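우산 영화제에 다녀왔다

Dec 8, 2021

우산만 나오는 단편을 모아 하루 종일 트는 영화제가 있다는 말을 듣고, 비도 안 오는 날 왕복 세 시간을 들여 다녀왔다. 이름은 베스틴(Vestine) 우산 영화제. 장소는 예전에 양산 공장이었다는 위코빅스(Wekovix) 홀이다. 입구에 우산꽂이는 없었다.

좌석은 100석인데 접이식 의자라 오래 앉으면 허리가 먼저 감상평을 내놓는다. 상영작은 모두 7편, 합쳐서 156분. 첫 작품은 버스에 두고 내린 우산이 종점까지 가는 이야기로, 대사가 한 마디도 없다. 옆자리 관객은 종점 전에 잠들었다가 박수 소리에 깨서 누구보다 크게 박수를 쳤다.

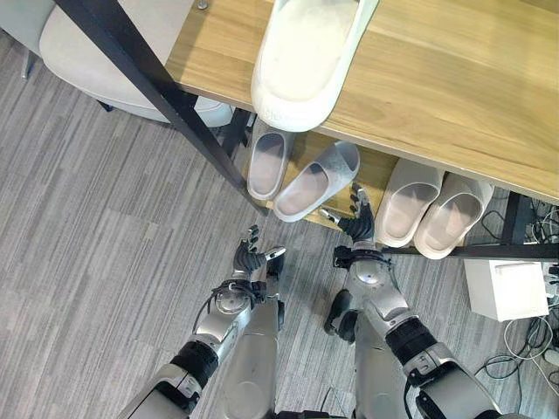 두 번째 작품부터는 분위기가 나아졌다. 특히 우산 수리공을 찍은 다큐멘터리 '푸미터(Pumiter)'가 좋았다. 살 하나를 갈아 끼우는 데 11분을 통째로 쓰는데, 마지막에 우산이 펴지는 순간 객석에서 탄성이 나왔다. 나도 냈다. 반면 시디키(Siddiqui) 스튜디오의 애니메이션은 우산이 전생을 기억한다는 설정까지는 따라갔으나, 그 전생도 우산이었다는 대목에서 놓쳤다.

중간 휴식은 한 번. 로비에서 파는 것은 커피와 영화제 로고가 박힌 장우산뿐이었다. 커피는 미지근했고 장우산은 비쌌다. 관객과의 대화에서는 왜 하필 우산이냐는 질문이 나왔는데, 주최 측 답은 "자전거는 이미 있어서요"였다. 이날 들은 말 중 가장 믿음이 갔다.

관객상 투표는 나가는 길에 종이를 상자에 넣는 방식이다. 나는 '푸미터'에 넣었다. 다음 행사는 7월, 장마철에 야외에서 연다고 한다. 우비는 각자 지참.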